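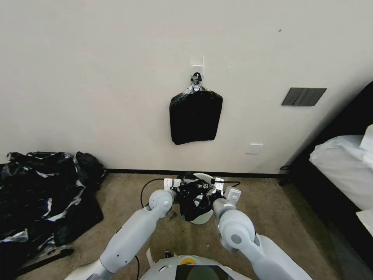 How Does a Garbage Bag Hang on a Wall?

Written by Mariann Pintér. Checked by Tomás Correia. For readers in grades 3 to 5.

A garbage bag is a very thin sheet of plastic. It has no stiff parts, so it cannot stand up by itself. To be useful, it needs something to hold it open or something to hold it up. In a bedroom, the two most common helpers are a wastebasket and a hook. This page explains how each one works.

What the bag is made of

Most garbage bags are made from a plastic called polyethylene (say "polly-ETH-uh-leen"). Small beads of the plastic are melted and blown into a long tube, a little like a bubble that never closes. The tube is flattened, sealed across at regular spaces, and cut. Each piece is one bag.

Black bags get their color from a powder called carbon black, which is mixed into the melted plastic. The powder blocks light. It also means that you cannot see what is inside the bag from the outside.

When plastic film is crumpled, it bends into many tiny flat surfaces called facets. Each facet faces a different way. The ones that face a lamp or a window send the light toward your eyes and look bright. The others look dark. Smooth the film out and most of the bright streaks disappear.

What the hook does

An adhesive hook has no nail and no screw. Its back is covered with a sticky layer, and that layer grips the paint. The weight of the bag pulls straight down along the wall. This kind of pull is called shear. Adhesives are usually good at resisting shear. They are much worse at resisting peel — a pull that lifts one edge away from the wall, the way you take off a bandage.

Every hook has a limit. A small one might be made to hold 400 grams. A bag that weighs 474 grams is over that limit, even if the hook does not fall right away. The adhesive can creep, or slide very slowly, and let go hours later. 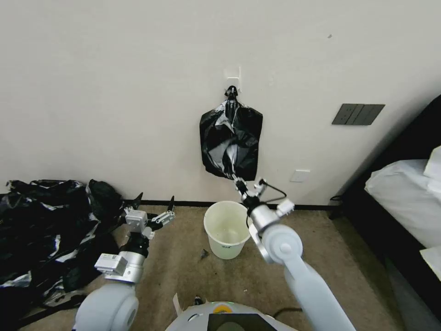 A knotted bag on an adhesive hook, with a small white wastebasket on the carpet.

What the knot does

Twisting the top of a bag gathers a wide piece of film into a narrow rope. A rope of film is stronger than a single layer, because the load is shared by all the folds. The knot keeps the folds from opening. It also makes a thick lump that can catch on a hook.

A bag with air trapped inside looks fuller than it is. Press the air out before you tie the top. Then the bag will hang closer to the wall.

How to line a round basket

1. Find the open end of a new bag. Rub the two layers between your fingers until they separate.

2. Hold the opening on both sides and pull gently. It will form a circle.

3. Lower the bag into the basket. Push the bottom down until it touches the base.

4. Fold the extra film over the rim, on the outside, all the way around.
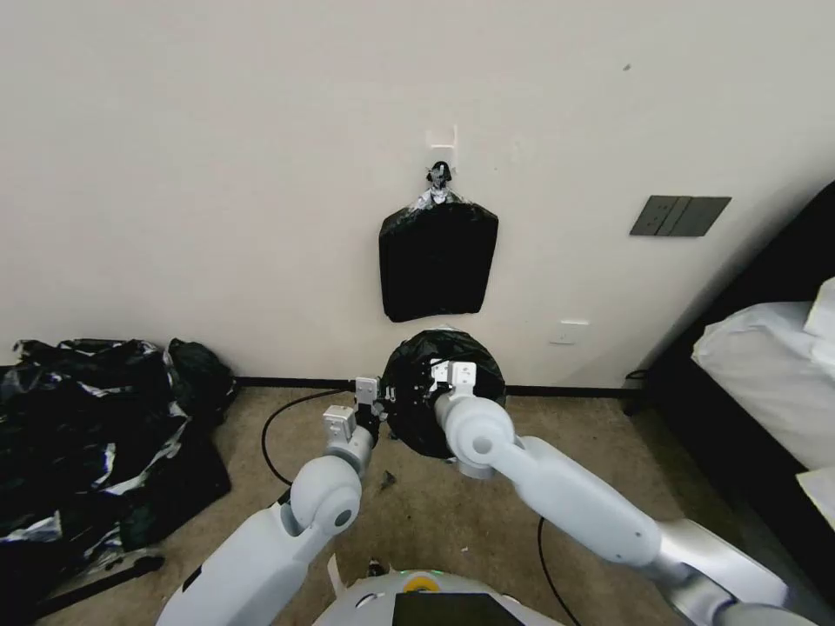 The fold in step 4 is called a cuff. It works by friction, the force that slows two surfaces when they rub together. A wide cuff touches more of the rim and is less likely to slip inside when something heavy is dropped in. If the bag is much too big for the basket, gather the extra film at one side and tie it in a small knot.

Safety

Plastic bags must never go over anyone's face or head. Keep them away from babies and pets. Pick up loose bags from the floor, too. Film slides easily on carpet, and a person who steps on it can fall.

Words to know

Adhesive: a material that sticks two surfaces together.
Creep: very slow movement under a steady load.
Cuff: the part of a bag folded over a rim.
Film: a thin, flexible sheet of plastic.
Shear: a pull that runs along a surface.

Next page: Why Do Some Drawers Stick?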